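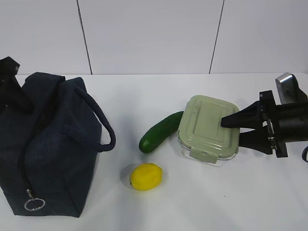 What is a guest really paying for when they book a self-contained unit?

A door they can shut and a kettle they don't have to share. The bed matters, of course, but you can get a bed in a hotel. People who choose self-contained want to eat breakfast at eleven in their pyjamas, and everything we cover in this unit comes back to that.

These are my notes for session two of Small Accommodation, for those who missed it and those who couldn't read my writing on the board. Last time we did location and access. This time it's the listing, the price and the first evening.

The listing first. I gave you two to compare, Drerow and Prata. Drerow is a one-bedroom cottage up a farm track, and its owner, Tiago Caldeira, has let me pull his advert to bits for several years running (he's very good about it!). His old text opened with the history of the dairy. Lovely stuff, and I enjoyed it, but you had to read four paragraphs before you found out whether there was an oven. Prata tells you in the first two lines: sleeps two, full kitchen, eleven steps up from the car park, no dogs. I'd book Prata from that alone.

So when you write yours, put the stairs in. Put in the bed sizes too, and whether the bath has a shower over it, and how far it is to a shop that's open in February. Guests forgive almost anything they knew about beforehand. Most of the grumpy reviews I read out were about things the owner knew perfectly well and had left out.
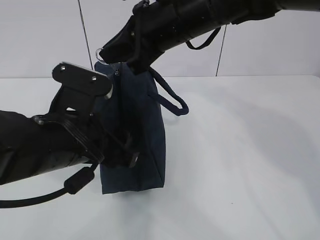
Then price, where half of you went quiet. Take Niser, the lakeside flat in your worksheet. It let for 49 a night and was booked for 202 nights of the year, which gives you 9,898 before anything comes off. Off come cleaning, laundry, power, insurance, the booking site's cut and the welcome basket, and on the worksheet those add up to 3772. That leaves 6,126. Now take off the 4000 set aside for the new roof and you can see why the owner was cross. Please do the sum again with the rate at 58 and the nights down to 180, and write a sentence or two on which year you'd sooner have. There isn't a right answer, but I do want to see your working.

Somebody asked if the breakfast basket is worth the bother. I think so, for the first morning only. People arrive late, they're tired, they haven't shopped, and a loaf, some eggs and decent jam will get mentioned in the guest book far more often than the expensive mattress. Check for allergies when they book. Don't leave milk on the doorstep in summer, as I once did.

Ville Mustonen is coming in next time to talk about Findach, the walkers' lodge he runs with only three rooms, and he has strong views on drying rooms and boot racks. Bring questions, he likes an argument.

Before then, read the two adverts again and rewrite the Drerow one in 150 words. Keep one line about the dairy if you must. Hand it in on paper, please, with your name on it this time.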